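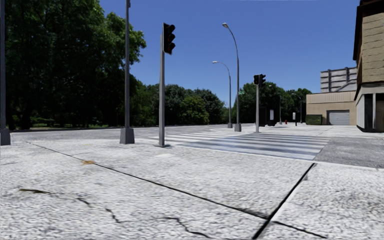 伍克港四部曲 盒装珍藏版(中文简体)

作者:Magdalini Stefanou
出版:Ikix 书坊
装帧:布脊精装,四册,附硬壳书盒
总页数:1231页
定价:258元
库存状态:有货

加入购物车 | 收藏 | 送给朋友

关于这套书

喜欢看慢热爱情小说的读者,大概多少听人提过伍克港(Vukport)。它是一座虚构的北方渔港,冬天很长,渡轮一天两班,镇上只有一家面包店和一家修船厂,谁跟谁多说了几句话,傍晚之前全镇就都知道了。Stefanou 把四个爱情故事都安放在这里,每册换一对主角,前一册的主角到了后一册就成了邻居、同事或者婚礼上的客人。我们店里好几位老顾客都是先借了第一册,隔了一阵跑回来问后面的还有没有,偏偏旧版平装本断断续续缺货,第三册尤其难找,害得不少人只好跳着读。现在出版方总算把四册重新校订、放进一个盒子里,我们自己也松了一口气!

四个故事各自完整,单拿出一本来读也不会看不懂。不过要是您问我,我还是会劝您从头读起,有些小小的铺垫隔了一整册才开花,比如第一册里那封寄错的信,到第四册才知道是谁收着。

各册内容(放心,不剧透结局)

第一册《渡轮停航的那一周》
女兽医被风暴困在镇上,借住在修船厂楼上。楼下的船匠话少得可怜,两个人头几天几乎全靠留在餐桌上的字条交流。字条写得实在好笑,读到后来又叫人有点鼻酸。喜欢“同住一个屋檐下”这类设定的读者,这一册应该最对胃口。

第二册《面包师的冬天》
离过一次婚的面包师,和一个来镇上写旅行指南、口味挑剔得要命的年轻编辑。女方比男方年长,作者对这一点处理得很大方,没有拿它当作全书唯一的矛盾。两人斗嘴的段落密集,晚上读容易笑出声,家里有人早睡的请留神。

第三册《借来的姓氏》
假结婚的故事。起因是一份遗嘱和一栋漏雨的房子,过程比起因复杂得多。这册节奏最慢,房屋修缮写得也细,我知道有人嫌它拖,我自己倒是四册里最偏爱它,男主角学着补屋顶那一章我前后读了好几遍。

第四册《九月以后》
高中时代的一对旧恋人,分开多年之后各自回到港口。前三册的人物差不多都到齐了,热热闹闹的。结尾的分寸拿捏得不错,该交代的都有交代。

盒装版与旧平装版的区别

译文方面,旧版第一、二册和第三、四册出自不同译者之手,人名地名有几处对不上,面包店的店名前后就有两种译法。盒装版由 Hauwa Olaniyan 统一校订,她把四册从头到尾顺了一遍,对话改动得最多,读起来比以前口语得多。旧版里那些生硬的俏皮话,这回大部分都救回来了。

新增的部分有一篇作者后记,一张折叠的港口手绘地图,还有10张藏书票。后记收在第四册末尾,里面谈到第三册的情节,还没读完的话请先忍一忍。地图是 Hywel Cadwaladr 画的,夹在书盒内侧的纸袋里,取的时候请从侧边轻轻抽,直接往上拽容易刮到折角。

用纸是 Bomar 的米色轻型纸,比旧版略厚,翻页声音很轻。字号也放大了一点,行距松了些。四册装在一起有相当的分量,躺着看的时候单册还算轻便,整盒捧着就不太现实了。

编号本

首批盒装里有500套编号本,盒底贴有编号签,第一册扉页由作者亲笔签名。编号本与普通本内容相同,定价也相同,先到先得,不接受指定编号。下单时请在“版本”一栏里选择“编号本”,如果该选项显示为灰色,就表示已经售完了,普通本仍然可以照常购买。有读者来信问能不能题赠上款,很抱歉,签名是在装订之前统一完成的,没有办法再补。

适合什么样的读者

如果您看重对白,喜欢两个人你一句我一句慢慢磨出感情来,这套书应该会让您很舒服。四册都是圆满结局。亲密场面有,篇幅不多,写得含蓄,第二册稍微直白一些。第三册涉及亲人离世,第四册有一段提到流产,对这类内容比较敏感的朋友,请酌情选择。想看悬疑或者大起大落情节的话,可能会觉得闷,港口里最惊险的事情也就是第一册的那场风暴。

作为礼物也合适,盒子本身就挺体面。需要包装的,请在结账页勾选“礼品包装”,我们会用素色牛皮纸包好,附一张空白卡片;想让我们代写祝福语,把文字填在备注里就行,字数别太多,卡片真的很小。

读者留言

“第二册是在出差的火车上读的,差点坐过站。面包师那句‘你可以不喜欢我的黑麦面包,但你得吃完’我到现在还拿来对付我丈夫。新版的对话确实顺了很多。”
—— Danjuma Etim

“四星。故事我很喜欢,扣一星给书盒,塞得太紧了,第一次抽书费了好大劲。用了一阵之后好些了。地图很漂亮,已经裱起来挂在书桌前面。”
—— Ikechukwu Okonkwo

“旧版一、二、四册我都有,就缺第三册,纠结了很久要不要为了一本买一整套。买了。后记值得一读,旧的三本送给了妹妹,她现在天天来问我第三册能不能借她。”
—— 阿敏

店家回复:谢谢各位!关于书盒偏紧的问题,我们问过出版方,布脊需要一点时间和盒子磨合。头几次取书时,可以先把盒口朝下略微倾斜,用手托着书口,让书自己滑出来一点再拿,千万别用指甲去抠书脊上沿。

常见问题

可以单买其中一册吗?
盒装版不拆售。旧版平装第一、二册还有少量库存,请到旧版页面查看,第三册目前缺货。

有电子版吗?
电子版由出版方另行发售,本店只卖纸质书。据我们所知,电子版采用的是同一份校订译文,但不含地图。

封面颜色和网页上会不会有出入?
布脊是灰蓝色,每批布料染色略有深浅,屏幕显示也各有差别,介意的话请下单前写信给我们,我们可以在自然光下拍一张给您。

收到时书角有磕碰怎么办?
请保留外箱,签收后尽快把照片发到客服信箱。确认是运输造成的损伤,我们负责换新,来回运费由我们承担。书盒表面轻微的压痕属于手工糊盒的正常现象,不在换货范围之内。编号本如果需要更换,只能换成当时还有库存的编号,这一点请您谅解。

作者还会写第五册吗?
后记里有一句话似乎留了点余地,我们也在盼着。有消息会第一时间写进店里的月度书讯,订阅入口在页面底部。

配送说明

中午十二点之前付款的订单,当天打包寄出,之后付款的顺延到下一个工作日。每套都用双层纸箱,盒子四角另加护角。偏远地区可能需要多等几天。同一订单里如果有预售书,默认会等书到齐了一起发;想先收到盒装的,麻烦分开下单,或者在备注里写一声“先发”。

同类推荐

《阿布巴卡尔家的信箱》(Abubakar 家族系列第一册),同样是小地方、慢节奏,书信体,笑点更密
《潮间带食谱》,伍克港系列里出现过的面包和鱼汤,第二册读饿了的朋友可以看看
布面书衣(小号),尺寸可套用本套单册,有灰、米、墨绿三色

返回爱情小说分类 | 查看购物车 | 订阅月度书讯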